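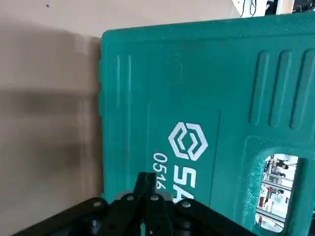
Home | Notebook | Tooling | Robots | Log in

July 20, 2025
Handle grasp, wrist camera pipeline, continued

Picking up from the last entry. The goal is still the same: the arm looks at the teal case from the wrist camera, finds the handle cutout, moves to a pre-grasp pose, closes on the handle bar and lifts. No fixed camera, no tags on the case. Elisa Negri wants this running under Arnia (our task runner) and out of my loose scripts before the Noltulton visit.

Where things stood this morning: detection fine on most views, handle pose bad on a lot of them, planner slow but correct when given a correct pose.

1. The cutout depth problem

The handle detector gives a mask for the opening. The old code took the median depth inside the mask and used that as the distance to the handle. That is wrong for an obvious reason I had managed to not think about: the opening goes straight through. The depth inside it is the depth of whatever is behind the case. With the case in front of a wall the error is small and we never noticed. With the case up on edge and the room showing through the hole, racks and people and all, the median lands far behind the case and the planner tries to drive the fingers through it.

Changed it so the mask is grown outward by a few pixels and the original mask subtracted, leaving a ring that sits on the raised border. Depth comes from the ring only. Then a plane fit on the ring points with outlier rejection. Plane normal gives the approach direction, ring centroid gives the position.

Ring width matters. Too thin and I get mixed pixels at the edge of the hole, half plastic and half background. Too wide and it picks up the face of the case, which is set back from the border. Settled on a width that scales with mask size instead of a constant. Put it in the config as ring_frac so others can change it without opening the code.

Also tried dropping points more than a threshold behind the nearest cluster. It does the same job as the ring on clean views and falls apart when a finger is in view, because then the nearest cluster is the finger. Removed.

2. Gripper in view

Our own hand covers the bottom of the picture in every view. The fingers reach up over the label panel and the linkages spread out to both sides, so at close range the right linkage sits next to the handle opening. The detector was twice calling the gap beside the linkage a handle.

We had a static mask for this, drawn by hand for the gripper fully open. It is no good for other openings. With the fingers close together the linkages sit at a different angle and the mask leaves part of them exposed.

New version renders the mask from the gripper model using the current joint reading. I render at 22 openings and look up the nearest one instead of rendering live. Fast enough that it doesn't show in the timing. Grown by a small margin because the hand-eye calibration is not perfect.

Note for whoever does this next: the joint reading arrives later than the camera image. If you use the latest reading while the gripper is moving, the mask lags or leads. Use the timestamp lookup in the buffer (get_at, not get_latest). I lost most of an hour to this.

3. Label text as an orientation cue

Wanted to know which way up the case is. The shape alone is ambiguous when the handle is partly hidden. The printed label is good for this: white on teal, strong contrast, and the hexagon logo is easy to find.

The text reader was returning nothing on these views. Reason is dull. The lettering runs sideways in the image when the case stands this way, and the reader was configured for upright text only. Now I rotate the crop to four orientations and keep the one with the best score. It reads 0516 reliably from the small print. The big letters usually come back as SA and stop there because the fingers are over the rest.

First version matched against the full brand name and rejected the partial. Changed to prefix matching plus the digits. If either one matches with a good score, orientation is accepted. If neither matches, fall back to the logo position relative to the handle.

Open question: the hexagon looks nearly the same rotated by a sixth of a turn, so I do not trust it for orientation by itself, only for position. Left a comment in the code saying so.

4. Ribs

The raised ribs on the case face give long straight edges with dark grooves between them. The Nakajima edge tracker (old package, we still use it for the visual servo step) likes to jump from one rib to its neighbor. You get a clean track, low residual, and an offset of one rib spacing. Very convincing in the plots and wrong.

Options:
- track the outer rim of the case only
- track ribs as a set with known spacing
- skip edges and servo on the label corners

Went with the first for now. The rim against the table-colored background gives a decent edge, but there is a soft shadow on that side, partly from the arm, and the tracker will lock to the shadow if the gradient threshold is set low. Raised the threshold. The shadow edge is wide and the rim edge is narrow, so a check on edge width separates them. Edge width check is in, default on.

The second option is the better one in the long run. It needs a measured model of the case, and I only have rough calipers numbers.

5. Runs

Replayed the recorded set offline before touching the arm. 200 views, same set as before, old pipeline against new. A view passes if the handle pose is inside tolerance against the hand-labeled pose.

Old: 110 of 200 pass.
New: all but the group below, which I have not finished sorting.

The ones that still fail are mostly views where the lower part of the opening is out of view or behind the linkage. The ring is then open on one side, and the plane fit tilts. I could refuse to answer when the ring covers less than some fraction of the full outline and ask for another view. I think refusing is right. Arnia already has a "look again" state, and it should be used more.

A few of the hand labels are also wrong. Found them while going through failures. I have not corrected them yet, so that old and new stay comparable. Will fix and rerun both.

No lifts on the real arm with the new code today. Approach only, stopping at pre-grasp, speed limited. Pre-grasp looked right by eye from the side. That is not a measurement, so not counted anywhere.

6. Planner

Short one. Planning time was bad because the collision model of the case was the full mesh, fine surface grain included. Whoever exported it scanned the texture too. Replaced with a box plus a handle bar made of simple shapes. The planner no longer spends its time on dimples. Kept the full mesh for display.

Careful: the box version fills the handle opening unless you build it in pieces. If you get "no valid grasp" on every attempt, check that first. The correct file is case_simple_v2. The one without v2 has the hole filled.

7. Arnia integration

Wrapped detection and ring fit as one node. Inputs: image, depth, joint reading, camera pose. Outputs: handle pose, confidence, orientation flag, reason string when it refuses. Elisa asked for the reason string and she is right, reading "failed" in a log is no use to anyone.

Reasons so far:
NO_MASK
RING_INCOMPLETE
PLANE_RESIDUAL
ORIENT_UNKNOWN (pose still returned, flag set)
STALE_JOINTS

Flellero (the log viewer) does not show reason strings in the summary table, only in the detail pane. Filed a ticket. Until then, grep.

Confidence is not calibrated. It is the product of the detector score and a number I made up from the plane residual. Do not threshold on it in task code. Use the reason string.

To do
- fix bad hand labels, rerun old and new
- RING_INCOMPLETE threshold, pick from data
- measure rib spacing properly and write the case model
- redo hand-eye calibration, then shrink the mask margin
- lifts on the arm, empty case first
- move ring_frac and the edge width limits into the shared config
- ask Elisa whether the Noltulton people want the sideways case or flat case, or both

Branch is handle-ring. Not merged. The replay script expects the recordings in the usual place and will complain if the gripper mask lookup has not been built, run build_masks once before it.

3 comments | 0 shares

Related entries
Hand-eye calibration, second attempt
Arnia: adding a "look again" state
Nakajima tracker settings we use
Time sync between camera and gripper
Collision models: what goes where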